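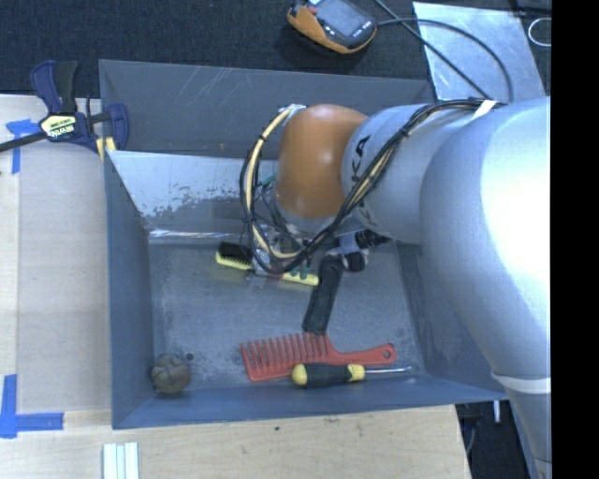 Stundari bench: the cable fault in bin picking

The Tiritz project picks mixed hand tools and grooming items out of a metal bin, one at a time. In December the cell stopped partway through pick 3271 with a gripper communication error. This page covers what we found and what changed afterward. It is meant for anyone running the bench in the Eberhard building, and for the Poltasetti team, who have the same gripper wiring on their cell.

The work
Brushes, combs, screwdrivers and other handled items go into the gray bin in no particular order. The arm comes in over the wall, lowers the gripper onto one item and lifts it out. Long handles cause most of the missed picks, but a missed pick by itself is harmless. The arm goes back up and tries again.

The cables
Black and cream-yellow lines run along the top of the arm and form a loop near the gripper, tied at intervals. The loop gives the wrist room to turn. It also hangs low enough to reach the contents of the bin when the gripper goes down at a steep angle, and we had not allowed for that in the motion limits.

The fault
On pick 3271 the loop caught on a screwdriver handle that was standing up against the wall of the bin. The wrist kept turning for 2 seconds before the controller stopped it. By then one of the thin gripper wires had pulled partly out of its connector. The gripper lost its signal and stayed closed on the brush it was holding — it does not open on a lost signal, and it should not.

The stop
The operator pressed the emergency stop and waited for the drives to power down before reaching in. No one was hurt. The brush was taken out by hand and the loose wire was found a few minutes later. Two older ties had also slipped along the bundle, so the loop was longer than it had been when the cell was set up.

The bin
A bar clamp holds the bin at its upper left edge, and blue tape marks the surface next to it. The bin did not shift when the cable caught. We checked it against the tape before restarting.

What changed
Wrist rotation is now limited to one direction below the rim. The ties are checked every 300 picks, and the loop is measured at the same time. Anything standing upright in the bin is laid flat before a run starts.

Still open
The controller took too long to react. We have lowered the torque limit by 10 percent, which helps, but slow picks with heavier tools now trip it for no reason. Poltasetti is testing a breakaway connector for the gripper wires. Until that arrives, keep the lower limit and reset the false trips by hand.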